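Filed under: Bags, Packing & Everyday Carry

huia_mcphee
I teach an evening class in a hired room, and every Wednesday I carry the whole of it in on my back. Register, pens, spare pens for people who have come to a writing class without one, flask, cardigan, the lot. Then I spend the first ten minutes with my arm in the bag up to the shoulder while 12 adults watch politely. How do you lot pack so you can find things?

The room is no help. White walls, white ceiling, lights set into it, an air-conditioning vent that has opinions about loose paper, and a glass door covered in notices.

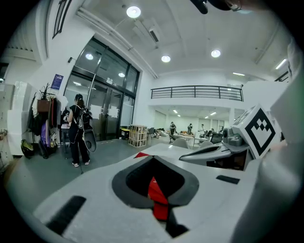
No hooks and no shelf, so whatever I bring has to live in the bag or on the table. I did buy a set of Loka packing cubes and now I have four smaller bags to lose things in.

grerkwood70
Take less. I got mine down to what fits in a coat and never looked back.

huia_mcphee
I have seen your coat. It clanks.

irfan_n
The cubes are fine, you're probably sorting them wrong. Sort by when you need it. Whatever comes out first goes in the outside pocket, and the cardigan goes at the bottom and stays there until you're cold.

Zakharchenko_V
Disagree with Irfan. Sort by what it is. If you sort by when, the system falls over the first time a class runs in a different order, and then you are kneeling on the floor swearing at a pencil case. I did it Irfan's way for 8 months and own three staplers as a result.

irfan_n
That's a stapler problem, mate.

zahira.goh
Lay the bag flat on the table, front up, before you open anything. Mine spent years hanging off a chair by one strap and every zip I opened emptied itself on to my shoes. Flat, you can get at all the pockets and the contents stay put. Dull advice, I know, but it cost nothing.

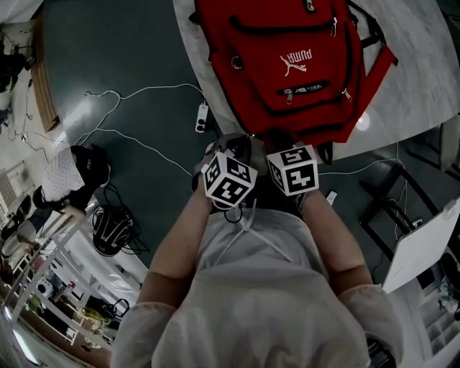
Red Puma backpack, flat on the table, front pocket partly unzipped.

Front pocket for the small stuff, the big part for paper and clothes. I wouldn't bother with cubes at all.

Zakharchenko_V
Flat is good. Still sort by what it is.

afiq_w
Has anyone tried the Gunawan insert? It's a felt thing with dividers. I paid 70 for mine and it stands up beautifully in the cupboard, where it has been since January.

grerkwood70
70! You could get a second coat for that.

huia_mcphee
Tried Zahira's way tonight, flat on the table with the pens in the front. Found the register straight off. The flask was at home on the draining board, so I'd welcome any system that covers that.

irfan_n
Outside pocket.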